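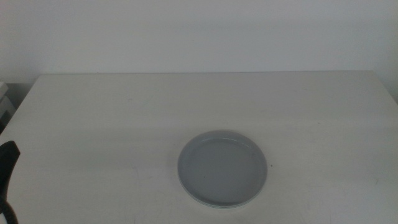
Equipment purchase, progress report for July

Prepared for the Relel fund, small equipment stream
Project: second robot arm for the table-clearing work at Tramthorpe

1. Where we are now

The work on the first table continues with one arm and one gripper. The task is still the same as in our application: to pick up tableware from a flat white table and put it in a rack. At present we are working on the single plate, which is the hardest item for us. A shallow plate has a low rim, and the fingers must come at it from the side and quite close to the table. Cups and bowls were easier, and we consider them finished for this stage.

The gray plate on the white table is our standard starting position. We chose a plain background on purpose in the first stage, and in the next stage we will add a patterned cloth. The table top has many light scuffs and smudges by now. We do not plan to replace it from the grant.

2. What was bought

In this period we made the following purchases:

Spare fingers for the gripper, one set, from Lollolard. Delivered and fitted.
Plates, bowls and cups. Delivered.
Cable covers for the arm. Ordered, not yet delivered.

So far we have spent 46 per cent of the budget. This is less than we planned for this date, and the difference is almost fully the second arm, which we have not ordered yet. The reason is explained in the next part.

3. The second arm

In the application we wrote that we will buy the second arm from Lollolard, the same model as the first. When we asked for a new offer in spring, the price had gone up and the delivery time was 94 days. We then asked Ung for an offer too. Their arm is a little cheaper and it comes with two years of service, but it uses a different controller, and our software would need changes.

We compared the two offers as follows.

Lollolard: higher price, long delivery, no changes to our programs. Service is paid separately. We can share spare fingers between the two arms.

Ung: lower price, shorter delivery, service included. We would need a new mounting plate and more than two weeks of programming. Spare parts must be kept separately.

Our recommendation is to stay with Lollolard. The money we save with Ung would be spent on the programming, and the work at the table would stop during this time. We ask Relel to confirm this choice, because the new price is above the amount in the approved line. We propose to cover the difference from the travel line, which we have used very little. The total of the grant does not change.

4. Space and power

The second arm will stand at the opposite end of the table from the first one. We measured the table and both arms can reach the centre without touching each other, if they do not move there at the same time. An electrician has checked the supply in the room and one more circuit is needed. This cost was not in the application. The Tramthorpe site has agreed to pay it from its own maintenance budget.

5. Risks

The main risk is the delivery time. If the order is placed after the summer, the installation will move into the winter, and the final tests will be short. A smaller risk is wear of the gripper fingers. We will watch this and report it next time.

6. What we need from you

Written approval of the supplier and of the transfer between budget lines. If the answer reaches us by Monday, we can still order at the offered price.

The detailed budget table and both offers are sent separately.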